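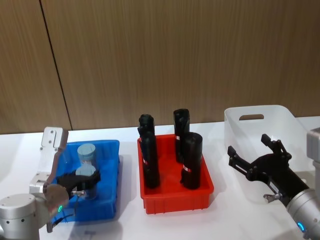
**Lorham, packing and sorting hall - visit notes, Thu 9 May**

We got to Lorham just before nine. Torbjørn Hedlund, who runs the sorting side, met us at the loading door and walked us through before the coffee, which suited everyone because the hall is quieter early in the shift.

The company repacks small goods for shops and repair firms. Cartons come in mixed from several suppliers, the contents are checked and split into bins, and the bins go on to packing. Until last October every bin was filled by hand. Now part of the work is done at two-armed stations, and the people who used to stand there have moved to other jobs in the same hall. Our group wanted to see how that had gone, as we are looking at something similar at Gredov.

**The stations**

Each station has two arms with grippers and plastic bins on a table between them. The bins are color coded, and the colors mean the same thing at every station and on the packing side. Hedlund said agreeing on the colors took longer than installing the arms. The day shift and the evening shift had used different systems for years, and both had good reasons.

The arms are slow. I had expected them to outrun a person and they don't come close. On the day before our visit the stations handled 816 items over the shift. The manual benches handled 1,391, with more hands on them. The gain is that the stations keep the same pace all day and can run through lunch and the shift change.

Upright, rounded items go well. Flat packets and anything in loose film still go to the manual benches, and Hedlund does not expect that to change soon. He has stopped accepting demonstrations from sellers who bring their own sample goods. They have to pick from his cartons.

**What the staff do now**

Irfan Jugah worked at a sorting bench for five years and is now one of the station leads. He looks after three stations. He loads the incoming bins, clears stops, and decides what to do with goods the system won't take. He told us the first month was bad. The stations stopped so often that he walked more than he ever had, and he went home more tired than from the bench. It improved when they moved the stop alerts from a screen on the wall to a small unit he wears on his belt.

I asked what he missed. He said talking. At the benches people stood side by side and talked all day. A station lead is mostly alone, and the next lead is some 20 steps away. They have since changed the break schedule so the leads can take theirs together, and he said that helped a little.

His wrists are better, though. Several people we spoke to brought that up before we asked. Repeated gripping was the most common complaint in the hall for years, and the bench staff now swap tasks every two hours as well, so they have had some benefit from the change too.

Pay was the other subject. Station leads got a raise after the trial period. The bench staff did not, and two of them told us plainly that they thought this was unfair - their work has become harder, they said, now that the easy items go to the arms and the awkward ones come to them. Hedlund did not dispute it. Pay is up for review again in the fall.

No one was laid off. Two people retired and were not replaced, and one moved to the Imine site to be nearer home. I would have liked to hear more about the plan for the next two years, but we didn't get far with that.

**Training**

The leads had four days with the supplier, Manurung, and then a week with a technician in the hall. Jugah thought the week was worth far more than the four days. The course was mostly slides about safety zones and menu settings. What he needed was to know which stops he could clear himself and which ones meant calling someone. He ended up writing his own list, and it is now taped up at every station. He let us have a copy.

New leads shadow an old one for two weeks. All of them still do one shift a week on the benches - Hedlund insists on it, so that they can step in if a station is down. One was down while we were there, waiting for a cable, and its work had simply gone back to the benches for the morning.

**Points to take up at Gredov**

- Settle bin colors with both shifts before anything is ordered.
- Ask suppliers to test with our own goods, including the bad ones.
- Look at pay for the benches at the same time as pay for the leads.
- Belt alerts from the first day.
- Noise: lower than I feared, but the compressor needs its own room.
- Find out who pays for the technician after the first week. Lorham's contract was unclear on this and they are still arguing about one invoice.

We left at half past one. Hedlund has offered to take two of our bench staff for a day, and I have asked for names by the end of the month.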